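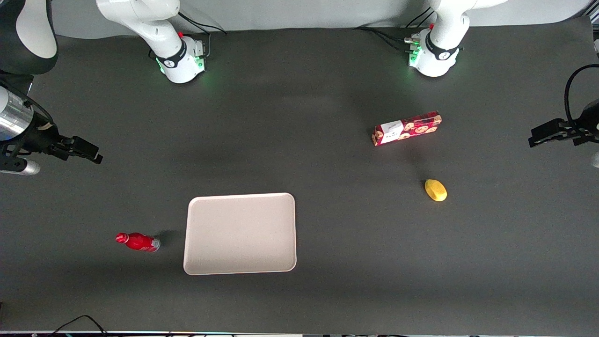 Two-arm cell, two-finger grippers, tray and mixed grocery items on the table.

Dual-arm packing cell – second pair of grippers or a spare arm?

rissa_cell
Posted May 2020
Planning the next purchase for the bench cell in the picture. Both arms carry two-finger grippers. The work is mixed pick and place into the tray: bottles, cartons, fruit. There is one budget line left before July and three candidates for it.

1. Second pair of grippers from Mendby, 2,083 per gripper, fingers included.
2. Hirose wrist force sensors, one per arm. Quote pending.
3. Hold the money toward a spare arm from Grarel.

Cell runs 40 hours a week. Opinions from anyone who has bought for a similar setup?
– Raed Issa

torquelimit
Option 2. Your item mix is the argument. A long carton and a piece of fruit should not be closed on with the same force, and motor current is a poor proxy at the low end. Get the quote in writing with the cable set itemized. Ours left it off and it added 500.

palletjack77
Disagree. Force sensing is nice to have until a gripper fails, and then you have a one-arm cell. Buy the grippers. Fingers wear, the jaw guides wear after them, and lead time on ours was 5 weeks.

torquelimit
Then stock fingers and one gripper. A full pair doubles the spend to cover two failures at once. Has that happened to you?

palletjack77
Once. Both were from the same batch.

mk_fixtures
What is the tray held down with? I can't see a locator on it. If it gets nudged, every place position moves with it. A machined nest costs less than anything on your list and I would do that first. Same question for the bottle: lying on its side it can roll, so you either present it in a cradle or pay for vision to find it every cycle.

rissa_cell
No locator, it sits on the table. Vision is already paid for (Cirnari license, renewed last year) and finds the tray each cycle. I take the point on the nest, but the tray size changes with the order, so it would need to be adjustable.

mk_fixtures
Two edge stops and a spring plunger. Done.

torquelimit
On option 3: a spare arm on the shelf is dead money at one cell. Ask Grarel for an exchange price and turnaround in days. If they won't commit to a number, that changes my answer.

cdunn_maint
Seconding that. Also budget for cable management before July. The runs along the back edge between the bases would get tied down and labeled in my shop. Connectors at the base are where we lose time.

rissa_cell
Revised plan: one gripper, a set of fingers, edge stops for the tray. Force sensors go to the next cycle unless the Hirose quote comes in low. Exchange terms requested from Grarel.

palletjack77
Still two grippers for me. Check the batch numbers when they ship.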